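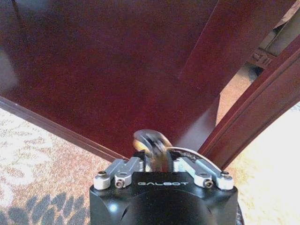
3.2 Surfaces and cleaning rounds

Figure 2. Reddish-brown wooden table with a glossy finish, over patterned carpet.

The study covered shared lounges and dining rooms in two residential care homes, Biris and Wike. Both homes had reported outbreaks of winter vomiting illness in the previous season, and both used the same cleaning contractor. Bedrooms and bathrooms were left out, as they were cleaned by home staff on a different schedule.

Surfaces were sorted by material before sampling began. Tables were entered as finished wood (Figure 2), bare wood, metal or plastic. The top and the underside of each table were treated as separate surfaces. Earlier surveys of this kind have mostly sampled tops only, but residents who need support to stand often grip a table from below, and the underside was not part of the cleaning checklist at either home.

A total of 1,250 swabs were collected over the study period. Of these, 378 came from tables and 174 of the table swabs were taken from undersides. The rest came from chair arms, door handles, handrails and light switches. Carpets were not swabbed. Each swab covered a square marked out with a disposable paper frame, and was placed in a sealed tube and kept cool until it reached the laboratory.

Biris used Purnix, a ready-to-use disinfectant spray, throughout. Wike used its normal detergent until December and then changed to Purnix. Cleaners at both homes were asked to leave the product on the surface for the full contact time before wiping. They were told that swabs would be taken, but were not told on which days or from which surfaces - this was agreed with the home managers in advance.

Cleaning times were recorded in Ikeo, the software the contractor already used for shift records. Where an entry was missing, the paper sheet kept in the supply room was used instead. Swabs with no matching cleaning record in either source were kept in the overall counts but dropped from the analysis of time since cleaning, described in Section 3.4.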